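Support > Tables > Prelter Extending Table > Section 6: Adding the Rear Leaf and First Care

Print this page | E-mail this page

Fit the rear leaf after the legs are tight and the table is standing where you plan to use it. The leaf weighs less than the main top, but it is awkward to hold level – have a second person take the far end.

1. Pull the main top forward until both runners stop.
2. Set the leaf on the runners, cream side up.
3. Push the leaf and the top together and close the 7 latches underneath, starting at the center.
4. Run a fingertip along the seam. If you feel a step, open the nearest latch, press down and close it again.

CAUTION: Keep fingers out of the gap in step 3.

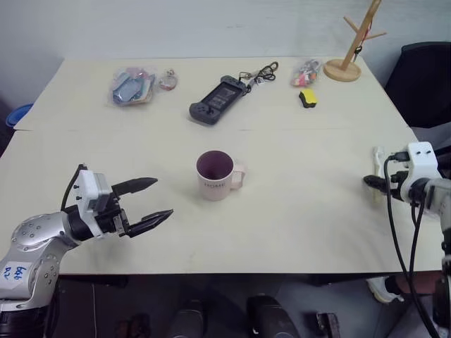 Wait 6 hours before putting anything heavy on the leaf. Mugs and plates are fine right away. With the leaf in place the top is 925 mm deep, and the leaf alone is 300 mm.

Note: The seam stays visible after fitting. This is normal and does not need filler.

Wipe smudges with a damp cloth, working along the seam and then across it. Dry the top the same way. Do not use scouring powder – it dulls the finish. Lift ceramic mugs instead of sliding them, as an unglazed foot ring can scratch.

Replacement latches are listed under Unholm Spare Parts, Section 9.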